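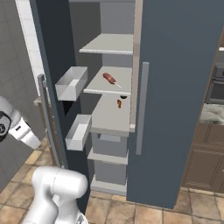 Fig. 1. Simulated kitchen, refrigerator open, skewer on the middle shelf.

Home | Syllabus | Notes | Labs | Readings

July 9, 2026
Posted by the course instructor

Notes for Unit 6: Can it do the chores yet?

Okay, so this is the unit where everybody wants me to give them a yes or a no, and I'm going to spend the whole handout wriggling out of it. Sorry in advance! Read this before lab, bring a printed copy if you like scribbling on things, and skip the part on scoring if you already sat through it in the October section.

Start with the fridge. Ask a person to get the skewer out of the refrigerator and put it on the counter and they'll hear one job. I want you to hear a stack of them. Get to the fridge. Find a handle (two doors, two handles, different lengths). Pull the door open far enough that it won't be in your way when you come back. Look at the shelves, pick out the thing you were asked for from the other food, reach in without hitting the shelf above, close your fingers, back out, turn, find a clear bit of counter, let go. And then the door! Every class I teach forgets the door.

Each of those steps can be pretty good and the whole chore can still be lousy. Do the math with me. Say a robot gets each step right 98 percent of the time, which sounds terrific, and say the chore has 14 steps. Multiply it through and you land near 75 percent. One try in four goes wrong somewhere. Would you keep a dishwasher that quit on you every fourth load? I wouldn't, and I'm a patient person.

(Yes, I know, the steps aren't independent and a robot that can notice a slip can try again. We get to recovery in Unit 8. Keep the simple version in your head for now.)

Now the grasp, because this is where I see people wave their hands. A box is easy to love. It has flat sides, it has the same shape every time, and two fingers know where to go. Food isn't like that.

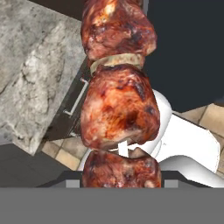 With a kebab you've got lumps of different sizes on one thin stick, and you have to decide what you're even holding. Grab the stick and you need to be precise, and the weight may swing around under you. Grab the meat and you have more to hold on to, but real meat squashes and slides and leaves grease on your finger pads for the next job. A simulator will usually treat that meat as a stiff lump with some friction number attached. That's a fair shortcut for learning to reach and carry. It's a terrible shortcut if you then tell me your robot can cook.

Which brings me to the two setups we'll use in lab. Skernorach is the kitchen simulator, and it's what you'll run on your own machines. Ornidgate is the scoring script that sits on top of it. You'll do 300 tries of the fridge task per team, and the instructors' baseline was run for 1,000, so don't panic if your numbers bounce around more than ours do. Set your random seeds and write them down – I will ask.

About scoring. Ornidgate gives you a pass when the item ends up in the target area. It does not care whether you left the fridge open, knocked something off the lower shelf, or dragged the skewer along the floor tiles to get there. I care about all of those, and so would anyone who had to eat dinner afterward. So part of your write-up is a second score, your own, with your own rules for what counts as done. Argue with your teammates about it. Teams that agree in five minutes usually haven't thought about it much.

The shop floor is a different animal and we'll spend less time there. The Delić reading covers a packing line where the parts show up in the same spot, facing the same way, all shift long. Machines have been good at that for ages. The Grisard reading is about mixed bins, and you'll notice it starts to sound a lot like the kitchen again – things on top of things, nothing where it was last time.

So where am I on the big question? Single steps, in a room the robot has practiced in: often yes. Whole chores, in your aunt's kitchen, with her weird sticky fridge door: not that I'd pay for.

For lab, bring:
Your step list for the fridge task, starting with both doors closed
One step you think will fail most, and why
Your draft rules for the second score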